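4.2 Setting and recording zones

The wash area at Stemow is a shared one. It consists of a single basin set at counter height, the surfaces on either side of it, and the floor directly below and to the right. No part of it is enclosed, and objects can be left within reach of the basin by anyone crossing the floor of the hall. The placement record described in this section covers 63 observation rounds, all completed in October, with 2,554 individual placements entered. A placement is defined as one object at rest on one surface at the moment of the round. An object that stayed where it was between two rounds was entered twice.

Lighting was treated as a fixed property of the site. The fittings over the hall were left as found, and the rounds were scheduled after dark to limit the contribution of daylight.

Figure 3. Ceiling levels and fittings at the Stemow site.

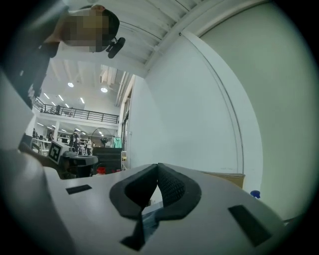
Illuminance on the counter affects how readily small containers are noticed and returned to their usual position, and earlier work on domestic bathrooms has generally assumed one fitting directly over the basin. A larger hall departs from that assumption. The ceiling at Stemow is built at more than one height: a white ribbed section slopes over the nearer part, and a higher section farther into the room carries two round lights and, to their left, four linear strip lights arranged in rows. A mezzanine with a black metal railing lies below the ceiling. Light therefore reaches the work surfaces at mixed angles, and the shadow cast by a bottle depends on which side of the basin it stands. We did not model these shadows. A single horizontal reading was taken at the front rim of the basin before each round, and a round was postponed if the reading fell below 100 lux.

The area was divided into 6 zones: the counter to the left of the basin, the rear rim, the right rim, the back right corner, the floor to the right, and the basin itself. Zone limits followed existing edges wherever an edge was available. The limit between the right rim and the back right corner had to be set by convention and was marked on the plan used by the observers. Objects resting across a limit were assigned to the zone that held the larger part of the base.
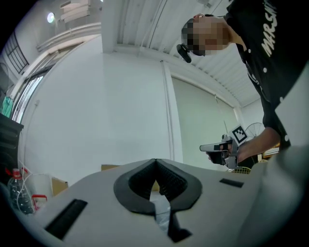
Objects were then sorted by the Letier scheme, which separates vessels, dispensers, tools, textiles and holders. Two changes were made to it. Large water containers were split off from the other vessels, as their weight when full makes them behave more like furniture than like toiletries. Baskets were entered as holders, whatever they contained, and their contents were not listed. The second change reduces the total for the floor zone and should be kept in mind when the present figures are set beside those from the Marinho study, where contents were listed item by item.

All coding was carried out by two observers working separately. Disagreements were settled by Lourenço Sampaio from the written notes, without reference to the zone totals. Most disagreements concerned the boundary between dispensers and small vessels. The Vivis index was calculated for each zone at the end of the series, using the unweighted form.

4.3 Treatment of objects in use
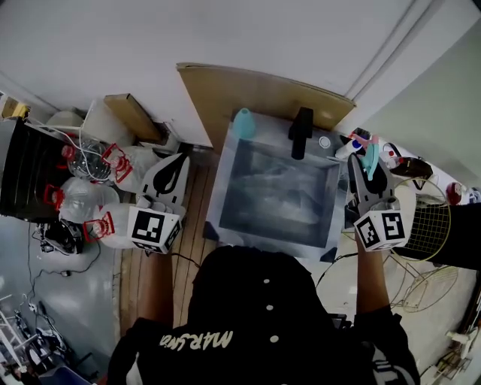 How should an object held in the hand at the time of a round be recorded?

It is left out of the placement totals and entered on a separate sheet, with the zone nearest to the hand noted beside it. If it is set down before the observer has finished the round, the entry remains on the separate sheet and the object is not added to the zone. The same rule was applied to objects held under running water.

Open and closed containers were not distinguished. Caps found apart from their containers were recorded as separate objects only if no matching container was present in any zone. Spilled water was noted on the plan but has no category in the scheme and does not enter the analysis. Cables crossing the floor were likewise marked on the plan and excluded from the totals; the walking routes drawn for Section 5 take their position into account.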